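Dulcombe Walkers Forum > Kit and Clothing > Lightweight trousers for a long August walk?

mudlark_jo
Posted August 6, 2025
I'm doing the Prarkeck ridge path at the end of the month, 18 miles a day if my knees let me, and I can't decide what to put on my legs. I've always worn cheap joggers with an elastic waist and never had a blister or a rub from them. My sister says I need proper walking trousers and keeps sending me links to Kütt ones at nearly 100 quid. Has anyone got them? Are they worth it?

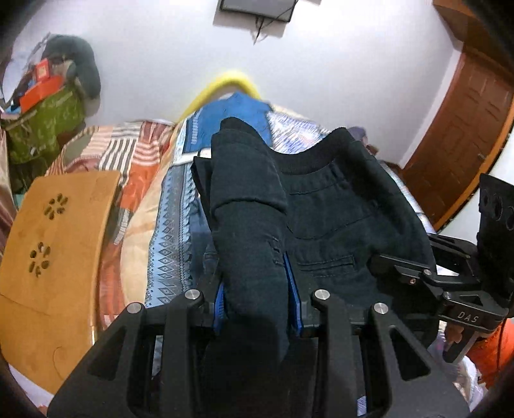
The other thing is packing. I've got a 30-odd litre bag and I'd like to take 2 pairs of everything and wash as I go, but my mum thinks I'll be living in damp socks by day three.

tarnside
Had my Kütts four years and I'd buy them again tomorrow. They dry on a fence while you eat your sandwiches! Joggers are fine until it rains, then you're carrying half the hill home with you.

Peg_and_Pole
Disagree with tarnside, sorry. I did Prarkeck last summer in supermarket bottoms and was perfectly happy. Spend the money on socks and a decent pub tea in Clerkeo (the one by the bridge, not the one with the fruit machines).

mudlark_jo
Ha, the tea was already in the budget. Peg, did you roll yours or fold them? I've been rolling everything and my bag still looks like a jumble sale.

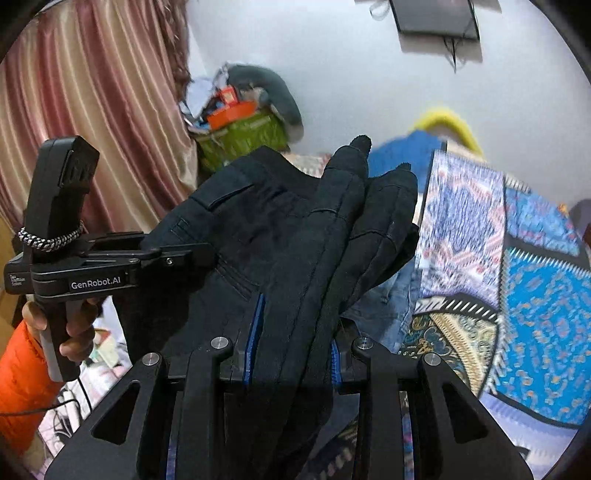 I do want one warm dark layer for the evenings as well, so that's more room gone.

Peg_and_Pole
Roll the thin stuff, lay the thick stuff flat down the back. Works for me.

tarnside
Other way round for me, but each to their own. Do watch the climb out of Clerkeo, it's 1,000 feet straight after breakfast and there's no shade on it at all.

mudlark_jo
Right, small breakfast then. Joggers for now, and I'll look in the Kütt sale on Friday.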